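Gimix Publishes Open Good-Practice Rules for Hand-Held Gripper Work
Free guide covers markers, lighting, head-worn cameras and the people who do the recording
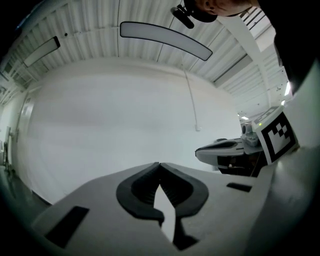

One early reader at Krūmiņa wrote back that she had been waiting for somebody to put this on paper, and that her only complaint was that it had not been there when her own group was starting out and every new person was taught a slightly different way to hold the tool.

ORNTON, Sunday, December 20, 2020. Gimix is very happy to announce that its good-practice rules for hand-held gripper recording are now free for anyone to read, copy, print and argue with. The guide has been in the works for a good long while, much of it in the margins of other documents, and we are delighted (and a little relieved) to see it out in the world in one piece.

Anyone who has spent a day teaching by hand, with a gripper in each fist and a camera on the forehead, knows how much of the work comes down to habit. Where do you stand? When do you stop and start over? Who decides that a recording is good enough to keep? Most teams have answers to these questions, but the answers tend to live in the heads of the two or three people who have been there longest, and they leave when those people do. We wanted to write ours down in words that a person on their first morning could follow, and then we wanted other teams to tell us where we had gone wrong, which they did, generously and at some length!

The full text comes to 3 parts. The first is about the tools themselves. It asks that every marker be flat, clean and firmly seated before work begins, that jaw pads be looked over at the start of each shift, and that a gripper with a loose housing be set aside and tagged, even when the day is running behind. It also asks that markers be replaced in matched sets, a point on which our partners at Vollau felt strongly, and on which they brought us around after several long and very friendly calls.

The second part is about the room. Overhead lights should stay at one setting for a whole session. Shiny surfaces behind the work should be covered or moved if they throw glare onto a marker. Floors should be kept clear of cords and boxes, for the simple reason that a person watching their own two hands is not watching their feet.

The third part is about people, and it is the one we care about most. No one should record for longer than 200 minutes in a day, and no single stretch should run past the point where the wrists begin to ache, whatever the clock says. Head mounts should be fitted to each person and cleaned between wearers. Anybody who might be picked up by a camera should be told so ahead of time, in plain language, and should be able to ask that a recording be removed without having to give a reason. We also ask that operators be allowed to mark their own bad takes. They nearly always know before anyone else does, and a team that makes it easy to say "that one was clumsy, throw it out" ends up with better material and, in our experience, a much happier room.

Before release, the draft was tried out by 6 teams over the course of 300 sessions, and their notes changed it a great deal. The section on breaks was rewritten from top to bottom. A rule about glove color was dropped altogether after it had caused more confusion than it cured. The checklist at the back, which used to run on for pages, now fits on a single sheet that can be taped up beside the door.

The guide is voluntary. It carries no certificate and no badge, and it does not take the place of any safety law or formal standard that applies where you work. If your local rules are stricter than ours, please follow your local rules.

A first round of changes is planned for January, and we would dearly love to hear from you before then, especially if you work in a small shop, a school or a shared space where our advice on rooms may be hard to carry out. Comments can be short. They can be cranky, too, and some of the most useful ones so far have been.

Printed copies may be picked up at the Gimix front desk in Ornton during normal working hours, and teams that would like a bundle for training new operators need only ask. Translations are welcome, and we will gladly host any that are sent to us.

About Gimix
Gimix makes and supports hand-held tools for robot teaching from its workshop in Ornton. It works with partners including Vollau on shared methods for recording and review.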